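3. Surface Wear in Shared Kitchens

3.1 Setting and materials
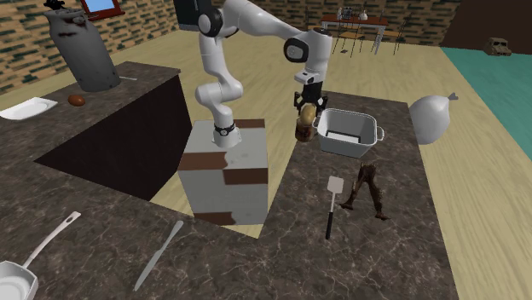 Figure 1. A rendered kitchen with dark brown, white-veined stone countertops.

Which property of a countertop best predicts how soon it will stain? Open porosity at the surface, measured after the factory sealer has worn off, is the best single predictor in our data. Hardness and color had little bearing on the result.

The survey covered 51 countertops in shared kitchens in Ditmont. All were in residential buildings where several households cook in the same room, and all had been in place for at least 2 years when testing began. Counters repaired with filler were left out of the sample, as were those with a seam within the test area. Where a kitchen had more than one counter, the one nearest the sink was used.

Stone type was taken from the building records and checked against a polished reference set. Marble was the most common material, followed by granite and a dense limestone sold locally under the trade name Juvero. The records did not always give the finish. In those cases we assigned a finish from gloss readings taken at the back of the counter, under the wall cabinets, where wear is lowest.

3.2 Test procedure

Each counter was washed with a neutral detergent, rinsed, and left overnight. Water uptake was then measured with a sealed tube held against the stone with putty. Three tubes were placed on each counter: one beside the sink, one at the main work area, and one at the back. The drop in water level was read at fixed intervals and converted to an absorption rate using the tube diameter.

Staining was tested with coffee, cooking oil, and a dilute vinegar solution, applied as drops and covered with glass to slow evaporation. Color change was read before application and again after cleaning. Vinegar dulls calcite-bearing stone by etching it, so for marble and limestone we report the loss of gloss separately from the change in color. Combining the two, as the older Toma scale does, makes a lightly etched counter look more heavily stained than it is.

Abrasion was applied with a weighted nylon pad run for 1,000 strokes over a masked strip. The pad was replaced between counters. We used the Ramex sealer on half of each strip and left the other half bare, which allowed each counter to serve as its own control.

3.3 Results

Absorption was highest at the main work area in almost all kitchens, and lowest at the back. The area beside the sink fell between the two, although it is wet more often. We attribute this to the cutting and scraping that takes place at the work area, which removes sealer faster than water alone.

Oil left the deepest marks on unsealed marble. Coffee stains were darker at first but came out more fully in cleaning. Sealed halves resisted both, and the benefit was still present after abrasion, though reduced. The sealer had no measurable effect on etching. Gloss loss under vinegar was the same on both halves of the strip within the error of the meter.

Two limits should be noted. Cleaning habits were reported by residents and could not be verified, and the age of the last sealer coat was unknown for most counters. Both are treated as random effects in the model described in Section 4.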